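首页 | 本地消息 | 生活 | 社区活动 | 投稿 | 关于我们

居民饰品整理与交换活动举行，收到饰品约130件

2025年9月7日，星期日

由Rilach社区生活站主办的“小饰品整理与交换”活动本周末在Plaro路的活动室举行。活动分为两个部分：参加者先在自己家里完成整理，然后把不再使用的饰品带到现场，与其他居民交换。根据主办方的统计，这次一共收到饰品约130件，其中数量最多的是发圈和手链，胸针和吊坠比较少。

这个活动今年4月举办过第一次，当时只有交换的部分。Rilach社区生活站在活动后的小结里写道，很多居民带来的袋子里东西缠在一起，项链和发圈需要很长时间才能分开，交换的时间因此变短了。所以第二次活动增加了在家整理的步骤，并且提前9天把整理说明发给报名的家庭。

说明的内容不复杂。它建议居民选一个浅的盒子，最好里面是浅色的，这样深色的小珠子和细的链子比较容易看见。盒子可以放在桌子上，也可以放在床上，下面铺一条毯子，掉下来的东西不会滚得太远。然后把抽屉、包和洗手台旁边的饰品都拿来，先全部放进盒子里，再一件一件决定留下还是送出。

说明里还提到，整理的时候不要着急分类。很多人一开始就准备很多小格子，结果格子不够用，或者有的格子一直是空的。先看到全部的东西，再考虑需要几个格子，这个顺序比较合适。

从居民家中的整理情况来看，盒子里的东西种类相当多。螺旋形的发圈有紫色的，也有浅蓝色和透明灰色的，和带花朵装饰的黑色发圈放在一起；旁边还有珠子手链、金色的花形胸针，以及一条黑色的运动手环。
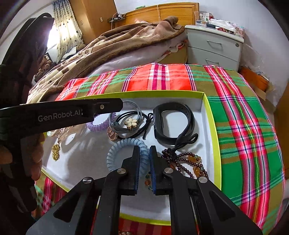
哪些东西留下，哪些东西交换

主办方把收到的饰品按照使用的方法分类，没有按照价格分类。发圈放在一张桌子上，手链和吊坠放在另一张桌子上。每个参加者送出一件，可以选择一件带走，不计算原来的价格。带有字母的吊坠这次也可以交换，不过主办方建议先问一问家里人，因为这样的东西常常有纪念的意思。

运动手环和其他电子产品不在交换的范围内。主办方的解释是，这类产品里可能保存着个人的资料，在活动室里没有条件检查。有几户居民在整理的时候把它们和手链混在一起，工作人员在登记处请他们带回家。

发圈的卫生问题也有居民提出来。按照活动的规定，用过的发圈需要用温水和少量的洗手液清洗，晾干以后才可以带来。螺旋形的塑料发圈如果已经被拉得很长，可以放在温水里一会儿，有的能够恢复一些，恢复不了的就不要再送给别人。有布料或者金属装饰的发圈，不建议长时间泡在水里，用湿布擦干净就可以。

珠子手链要检查绳子。现场准备了2卷弹力线，绳子已经松了的手链可以当场重新穿好。来修手链的居民比主办方想的多，下午的时候这张桌子前一直有人排队。为大家提供线和小工具的是手工材料店Babaei，店里的人也在现场教大家怎样打结。他们介绍，打结以后不要马上剪掉线头，先轻轻拉几次，确定结不会松开。珠子很小的手链要先把珠子倒进浅碟子里，再开始穿，颜色的顺序可以用手机拍下来。

金色的胸针需要看一看后面的针是不是弯了。弯的针不一定要修，但是交换的时候应该告诉对方。

剩下的饰品怎么办

活动结束的时候，没有人选走的饰品装了2个纸箱。其中还能使用的会交给Bisex二手商店，放在店里靠近门口的架子上，居民可以继续用自己的饰品去换。单个的耳环、散开的珠子和断了的链子由Babaei收下，作为以后手工课的材料。

Rilach社区生活站表示，还没有决定下一次活动的时间。有居民希望增加围巾和腰带，也有居民希望把修理手链的时间延长，主办方正在收集这些意见。想要整理说明的居民，即使没有参加这次活动，也可以到活动室的登记处免费领取，每户一份。领取时间和活动室的开放时间相同。

本网站使用Cookie来改善您的阅读体验。继续浏览即表示您同意我们的Cookie政策。［接受］［设置］

联系我们 | 版权所有 © Rilach社区生活站 | 返回顶部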